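Demonstration gathering

Demonstration gathering (also called demo collection, or just "collecting" by the people who do it all day) is the work of recording a person doing a task so that a learning system can pick up how the task is done. It's the part of robot learning that happens before any training starts, and it takes up far more of the calendar than most newcomers expect. I've been doing it for a few years now and I look after this entry on the Hirkik wiki, so the opinions in it are mine unless I say otherwise. Last gone over on Wednesday, April 29, 2026.

What counts as a demonstration

One demonstration, or episode, is a single run of a task from a starting layout to an ending one. Pick up the cup, put it on the saucer, let go, stop. It has pictures from at least one camera, a record of where the hand or gripper was at each moment, and how far open the fingers were. Some groups add force readings or a spoken label. We don't, mostly, though Lovisa Skjelbred keeps arguing for the spoken labels and I think she's going to win eventually.

People sometimes ask me if a plain video of somebody cooking counts. Well, sort of! There's a whole line of work on learning from ordinary video, but without the position of the hand you have to guess the motion back out of the picture, and guessing is a separate problem with its own wiki page (a much longer one than this).

Ways of collecting

The oldest way is to take hold of the arm itself and push it through the motion, usually called kinesthetic teaching. It's lovely for slow, simple things. It's also tiring, and your own arms and sleeves end up in every picture, so I only use it for checks.

Then there's teleoperation, where you steer the robot from a second device — a smaller copy of the arm, a pair of controllers, a joystick if you're unlucky. The big plus is that everything you record is something the robot can really do, joint limits and all. The minus is that you need the robot there and working, and you feel a little drunk for your first week. Jonatan Vik is the best teleoperator I've ever sat next to and even he slows down badly on anything with a lid.

The third way is the hand-held gripper. You hold the tool, it has the same kind of fingers the robot will use later, and a camera rides along on it. You just walk up to a table and do the task. I love these things. You can carry one to a kitchen or an office and be recording in the time it takes to make coffee, and the motions come out quick and natural because it's your own wrist doing the work. The catch is that people are bendier than robots, so you get episodes that look perfect and that no arm could ever follow. Checking reach afterward is part of the job.

Setting up a task

A task needs a written sheet before anybody records. Ours has a name, a start condition, an end condition and a list of what may vary. The last one matters most to me. If the cup always starts in the same spot, the system learns the spot and couldn't care less about the cup. So we move things between episodes, swap colors, turn objects around, and leave a few bystander objects on the table that have no part in the task.

At Etham, where I started, we used a shuffled deck of layout cards and you drew one before each run. At Husel they let the collector choose. I went in sure the cards were better, and I've softened on it since, but left to themselves people do drift toward neat rows.

Markers

Printed square markers are used to tie the different views together. You stick one where it won't move, measure it once, and from then on a camera that sees it can work out its own place in the room. 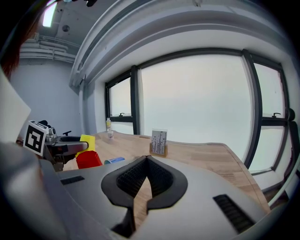
Holger Tangen wrote the checking script we all use, and his rule is that any marker that has been bumped gets measured again before the next episode, even if it looks fine. I grumbled about this for months. Then I lost an afternoon of good recordings to a marker that had shifted by the width of a fingernail, and I've been a believer ever since.

How many is enough

It depends on the task, sorry. For the cup-and-saucer job we train on 240 episodes. A first look at whether a task can be learned at all usually gets 100, and if the results are hopeless at that point I'd go back and read the task sheet again before recording more. Colm Scanlon, who trains the models, would rather have fewer episodes from 4 different collectors than a mountain from one, and I agree with him there. Everybody has habits. Mine is coming in from the right every single time.

Throwing episodes away

Bad episodes come in a few flavors: the tracking dropped out, the end condition wasn't met, or the collector stopped to think halfway through. The first two go straight in the bin. The third is where people disagree. A pause teaches the system to pause, and it can get stuck there forever, fingers hovering. Ragnvald Lie trims them out. I'd sooner record the run over, and on the Yeon project that's what we did.

Fumbles with a recovery are another story — keep those! If you miss the handle, back off and get it on the second try, that's worth having, as long as the ending is right. Tag it so it can be found later. The tag is "recovered", all lowercase, and please don't make up new ones.

See also

Teleoperation
Learning from video
Marker calibration
Task sheets (blank form and old versions)
Episode tags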